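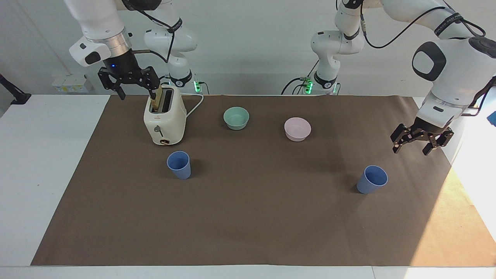
## About Corkwood

Corkwood is a small studio that makes strategy games for the computer. We are seven people and we work from two rooms above a bicycle shop in Jeren. Our games are slow ones. You build a harbour, you trade, you quarrel with your neighbour about timber, and an evening is gone.

We started as players. Most of us met on the forum of an old trading game, where we wrote map packs and small changes to the rules. One of these, a winter map with frozen shipping lanes, became so large that it needed its own menu, and after that it was natural to try making a complete game.

### Our games

**Skuden** was the first. You lead a shipping family through three generations, and you must decide which routes to keep when the old captain dies. It took us much longer to finish than we had planned, and the first version had a bad fault in the save files, for which we still receive letters. The fault was corrected long ago. If you have a very old save, please write to us and we will try to open it.

**Atinga** is the game we work on now. It takes place on a chain of islands with a rainy season and a dry season, and the price of everything moves with the water level. Up to 11 players can share one map. It has been open for early players since May, and we read every report which comes in, also the angry ones.

### How we work

We publish a new build every two weeks. The list of changes is written by the person who made the changes, so the style is a little different each time. When we alter something in the balance of the game – for example the cost of a warehouse – we give the old number and the new number, so that you can judge for yourself.

We do not sell resources or faster building for money. You buy the game once. Larger additions are sold separately, and a player who does not own them can still join the map of a friend who does.

### Changing our games

You are welcome to change our games. The starting values, the goods and the ship types are kept in ordinary text files, and there is a guide in the same folder. We ask for two things only: keep a copy of the original files, and do not use changed files on the public servers. On a private server you may do as you like.

Translations are also made by players. At present the Danish and Portuguese ones are complete, and the Polish one lacks the tutorial.

### Contact

For help with a game, please use the support form and tell us the version number, which stands in the lower corner of the main menu. We answer in English, normally within about three working days. We have no open positions now, but we keep letters from artists and sound designers and look through them before each new project.

*Page last changed 28 Feb 2023*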